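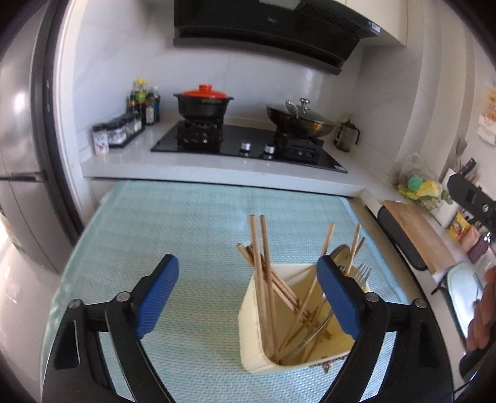
Figure 1. The utensil holder on the table mat, with the cooktop behind it.

For my home organization project I picked the shared kitchen, mostly so I'd quit digging for a fork every time I cook! My question was simple: does it matter where the chopsticks and forks live? Carleen Pearce, my project partner, thought a drawer would beat an open holder. I was on the holder's side (I still am, mostly).

The cream holder has chopsticks, skewers, forks and a spoon all standing in together, and the chopsticks lean every which way. We timed ourselves grabbing a fork and a pair of chopsticks, 90 tries with the holder and 90 with a drawer tray, so 180 in all. The holder won for forks. Chopsticks were a mess, as you have to find two that match and the skewers keep getting in the way - Carleen pulled out a skewer so often that we gave it its own column on the sheet.

We started on a Monday with the holder on the table mat, then ran a few extra tries with it over by the spice rack. I liked that spot for cooking, but it's a longer reach when you're sitting down to eat. Next time I'd put the skewers in a separate jar before timing anything.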